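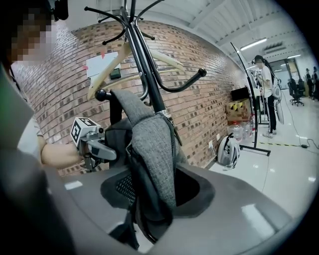 ## 3. Diseño del estudio y recogida de datos

### 3.1. Ámbito y muestra

El trabajo de campo se realizó en el festival de música folk de Vemport, que se celebra en recinto cerrado y en un único escenario. Se analizaron 18 conciertos, todos con entrada general y sin asientos numerados. El aforo autorizado de la sala es de 1.000 personas, valor que se mantuvo constante durante toda la programación y que se emplea como denominador en el cálculo de la ocupación relativa.

Se obtuvieron 1.289 cuestionarios válidos. Se consideró válido todo cuestionario con respuesta a los ítems de permanencia, conocimiento previo del grupo y valoración global del concierto. Los formularios sin hora de salida se excluyeron del análisis de permanencia, aunque se conservaron para el análisis descriptivo del perfil del público.

### 3.2. Variables

La variable dependiente es la permanencia, definida como el intervalo entre el inicio del concierto y la salida definitiva del asistente. Las salidas temporales (barra, aseos, guardarropa) no interrumpen el cómputo siempre que el asistente regrese antes de 20 minutos; superado ese umbral, la salida se codifica como definitiva. El criterio procede del protocolo propuesto por Rezende y Siqueira para salas de tamaño medio, con una modificación: aquí no se distingue entre la zona delantera y la zona trasera de la pista.

Como variables explicativas se incluyeron la posición del grupo en el cartel, la proporción de repertorio tradicional frente a composición propia y el conocimiento previo declarado. La clasificación del repertorio corrió a cargo de dos codificadores, Érica Bastos y Torben Schmieder, que trabajaron de forma independiente sobre las listas de canciones facilitadas por los grupos. Las discrepancias, concentradas en los arreglos de melodías tradicionales con letra nueva, se resolvieron por acuerdo; cuando este no se alcanzó, la pieza se asignó a una categoría mixta.

Se registró además si el asistente llevaba consigo objetos voluminosos. En esta categoría se incluyen los abrigos largos, los estuches de instrumento y las mochilas de tela (Figura 1). La variable es dicotómica y se introdujo únicamente como control, dado que la cola del guardarropa puede inducir salidas anticipadas ajenas a la valoración del concierto.

### 3.3. Procedimiento

El cuestionario se probó en febrero en la sala Lorkurmont, con un concierto del grupo Stulterthorpe que no forma parte de la muestra. La prueba motivó dos cambios: se suprimió la pregunta sobre el gasto en consumiciones, con una tasa de respuesta muy baja, y se adelantó la pregunta sobre el conocimiento previo del grupo, que al final del formulario resultaba sensible a la valoración del propio concierto. La versión definitiva quedó fijada el 20/03/2018.

Los cuestionarios se entregaron en la puerta de salida. La hora de salida la anotó el personal de encuesta, coordinado por Dalva Miranda, y no el encuestado.

### 3.4. Limitaciones de la medida

La entrega a la salida infrarrepresenta a quienes abandonan el recinto durante los bises, momento en que el flujo en la puerta es mayor. No se aplicó ponderación por este motivo. Tampoco se dispuso de las listas de canciones definitivas del grupo Moura, cuyo repertorio se codificó a partir de la lista prevista; los modelos de la sección 4 se estimaron con y sin este concierto.

**Figura 1.** Mochila de tela gris y perchero metálico negro.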